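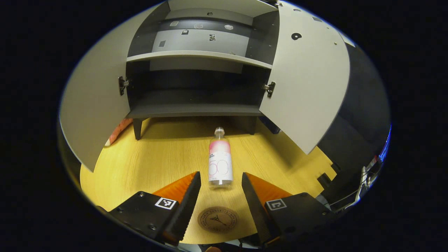
So I finally rode the whole river trail yesterday, end to end, and my legs are filing complaints this morning. The plan was to be out the door by six. I was out the door by ten to eight, having lost one glove and then found it in the bread drawer (don't ask me, I live alone). By then the sun was already on the back fence and I had spent a good while rubbing sunscreen into my neck and the backs of my knees, the two places I forget every single summer. A clear bottle with a big pink 50 on the label is the sort of thing I used to walk right past in the drugstore. Then came that Saturday in June when I fell asleep at the lake, and now I'm a convert and a bore about it.

The first stretch out of Puvton is the dull part. Parking lots, the back of the tile warehouse, a long fence with morning glory all over it. I always start too fast there just to get it behind me and then I pay for it at the Woldemariam bridge, where the trail tips up for the only real climb. Yesterday I made myself go slow. An older guy on a recumbent passed me, ringing his bell like an ice cream truck, and I let him go. Growth!

After the bridge it gets lovely. The cottonwoods were dropping fluff so thick that it had piled up along the edges of the path, and I had my mouth shut for a good two miles. There were herons standing in the shallows on the far side, and a kid fishing with his grandmother who told me very firmly that nothing was biting and that I should ride quieter. I said I'd do my best. My rear brake squeals, so my best isn't much.

I stopped at Havisov for lunch. The little store there still does the egg salad on rye, and it's still too much egg salad for the bread, so you end up eating the last third with your fingers over the wrapper. I sat on the step and drank two iced teas in a row. Cauã Bittencourt came by in his truck with the windows down and offered me a ride back, bike in the bed and all, and I want it written down that I said no. I did think about it for a while first.

The trail ends at the old quarry gate, at 1,526 feet according to the sign, and then you turn around. There's no view to speak of. I took a picture of the sign anyway, ate a squashed fig bar, and watched a beetle work its way across my shoe.

Coming home was a mixed bag. The wind had come around so it was in my face both ways, how does that even happen, and my right knee started clicking somewhere past Havisov. It doesn't hurt exactly, it just clicks – like someone turning a ratchet in another room. I need to raise the saddle a little, or maybe lower it. I've read both. Also, the new bar tape is already coming loose at the left end, and it was not cheap tape.

Home by five, cold shower, scrambled eggs (more eggs, I know), asleep on the couch before the ball game got going. No burn on the neck. A small pink patch on top of my left foot in the exact shape of my sandal gap, from sitting out on the porch afterward.

Brake pads this weekend. And I have to call Mom back.

Filed under: Bike Days, Summer
Last updated: 2018-07-11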